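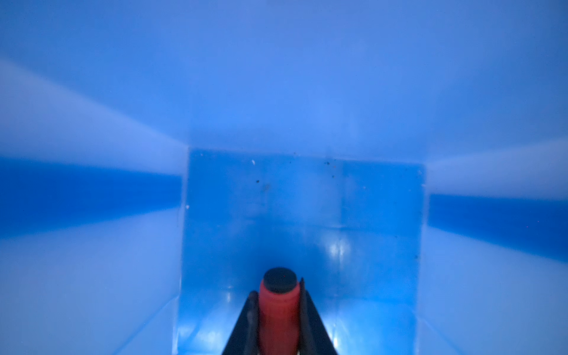

What do you do with a box when everything is out of it?
Wash it first, then decide.

This is what my mother always answered, and Kristof Dijkstra answered it to himself in the kitchen of the apartment on Mulder Street, where he had lived for 32 years and where he would sleep only 2 more nights.

The box was a blue plastic bin. He had bought it at Femero, in the winter when the heating was broken, and in all the time after that it stood under the window in the hall. First it was for gloves and hats. Then it was for the things which had no other place. He believed every home has such a box, and that the people in the home do not look to the bottom of it very often.

Now he had looked. On the kitchen table lay a bicycle pump, a roll of brown tape, two candles, the manual of a radio, a bag with keys, and one child's mitten, red. The mitten he did not understand. He had no children. He put it a little apart from the other things, as if it was waiting for somebody.

Chenxi Dong came up from the second floor at four o'clock with a pot of soup. She did not knock, she had stopped knocking in the year of her operation, when he carried her groceries.

"You are washing it?" she said. "You told me you throw it away."

"I can throw it away clean."

She laughed and put the soup on the stove. Then she walked around the table and touched the things with one finger – the pump, the tape, the keys. At the mitten she stopped.

"Where did you get this?"

"From the bottom."

"It is Tulo's," she said.

Tulo was her grandson. His right name was another one, but he had given this name to himself when he was small, and the family kept it. He was now taller than the door of the elevator, or so she said, and he worked on a ship. Kristof remembered a boy who sat on the stairs and made the noise of a train. He remembered also that one November the boy lost a mitten and cried so loud that people opened their doors on every floor. They searched in the yard, in the mailboxes, behind the radiators. Kristof had searched too, with a flashlight, very seriously.

"I had it the whole time," he said. "I went outside in the snow with a flashlight, and I had it in my hall."

"He must have put it there himself. He liked your box. He said it was a swimming pool."

"A swimming pool?"

"Because it is blue inside. He was hanging over the side with his head down, and he told me that there was water and it was very deep. You were on the telephone. I pulled him out by his sweater."

Kristof took the bin to the sink. It was too large for the sink, so he held it with one arm and washed it with the other, and the water ran down his sleeve to the elbow. Sand had collected in it, and small pieces of leaf, and something that had been a mint candy. He washed slowly. When he was ready he dried it with the old towel and put it on the floor next to the balcony door, and then he got down on his knees, first the good one and after that the bad one, and looked in.

"What do you see?" asked Chenxi.

He did not answer immediately. The sun was low at this hour and came through the plastic. He tried to be five years old, which is difficult with a knee like his.

"It is deep," he said.

She came and stood behind him with the soup spoon in her hand. For a while they said nothing. Downstairs somebody was moving a chair.

"You can't throw it away now," she said.

"The new room is small. My niece measured it. There is space for the bed, the table and the lamp."

"Then give it to me. I will keep onions in it."

"Onions," said Kristof. He did not like this, but he could not think of a better use, and she had asked in a friendly way. He stood up and held the edge of the table until the kitchen was quiet again around him.

They ate the soup from cups, for the plates were packed already. After, he carried the bin down the stairs and she walked in front of him with the mitten in the pocket of her apron. On the second floor she held the door open.

"Not by the stove," he said. "The plastic will get soft."

"I know where to put a box, Kristof."

She put it under the window.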